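Geeta Nishad had been awake since before four when we sat down, and she was still talking faster than I could write. She coaches the distance group at Plancombe Harriers, and she had come straight from watching eight of her runners finish a night 50K on the Rutness loop.

"I love a night start," she said. "I love everything about it. You stand there with your headlamp on and you can hear the whole field breathing, and then somebody blows a whistle and off it goes into the trees like a string of lights! Why would you want to do that at noon?"

Nishad ran on the track in college, moved up to the marathon after that, and found trail ultras when she was 30. Her first one went badly. She went out with the leaders, couldn't keep any food down after the second climb, and walked the last 11 miles with a stranger named Aguirre, who sang to her. (She has never found out his first name.) She signed up for the next one a week later.

What she wanted to talk about, though, was pacing in the dark, which she thinks most road runners get wrong the first time they try it.

"Your watch tells you one thing and your legs tell you another," she said. "At night the legs always feel fast. The ground is coming at you out of this little circle of light and you think, wow, I'm flying. Then you look down and you're a minute a mile slower than you thought. So people panic and push, and by sunrise they've got nothing left."

Her fix is to take the watch away. For the first month of night training her runners go out with a plain stopwatch or with nothing at all, and they learn to run to their breathing. If they can speak a full sentence, they're allowed to keep the pace. If they can't, they walk until they can.

"They hate it for two weeks," she said, and laughed. "Then one night it clicks, and they come back down the hill grinning like kids. That's my favorite night of the whole year, every year."

I asked how she handles food, given her own history. She pulled a crumpled feeding card out of her jacket and smoothed it flat on the table. Each runner in the group writes one and carries it. Hers said to eat every 30 minutes, starting before the first climb, and to switch from sweet to salty at halfway.

"Boiled potatoes," she said. "I will talk to you about boiled potatoes all day. Little ones, with too much salt. I've had people with every gel on the market in their vest and at three in the morning they're begging me for a potato."

The Rutness race is a loop course run three times, which some runners find dull. Nishad thinks it's one of the best formats going for a first ultra. You come past your drop bag every lap, your family sees you more than once, and you get to know the bad section by the stream well enough to stop being afraid of it. This year the field was capped at 60, and she hopes it stays that way.

"You know everyone by the second lap," she said. "You pass a person, they pass you, you're cheering for each other. I've run huge races with bands and fireworks, and I had a great time, I did! But I couldn't tell you one thing about the woman who finished next to me."

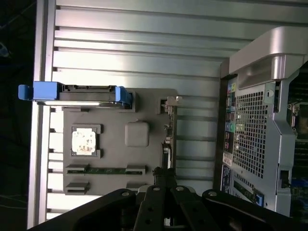 She has strong views on crews, too. A good crew, she said, does very little. They fill the bottles, hand over the card, ask one question, and send the runner out again. She once timed her own stops at Brista, a hilly 50-miler she has finished twice, and was horrified to see how long she'd spent sitting in a folding chair being asked if she was okay.

"Of course I wasn't okay! I'd just run up a mountain. Don't ask me that. Ask me what hurts, and then tell me to get up."

The question her own crew uses now is "What do you want at the next stop?" It gets the runner thinking past the one they're at, and Nishad says she has seen it pull people out of chairs when a pep talk wouldn't.

The group goes back to base miles next, with long easy runs and one hill session a week through the fall. Night runs start again in December, when it's dark by the time most of them get off work. New runners are welcome if they can cover ten miles comfortably and own a headlamp with fresh batteries. She said the last part twice.

As for her own racing, she is going back to Brista for a third try at a time she's been chasing since her first finish there. She wouldn't tell me the number. She did tell me how many potatoes she plans to pack, and then she went home to bed.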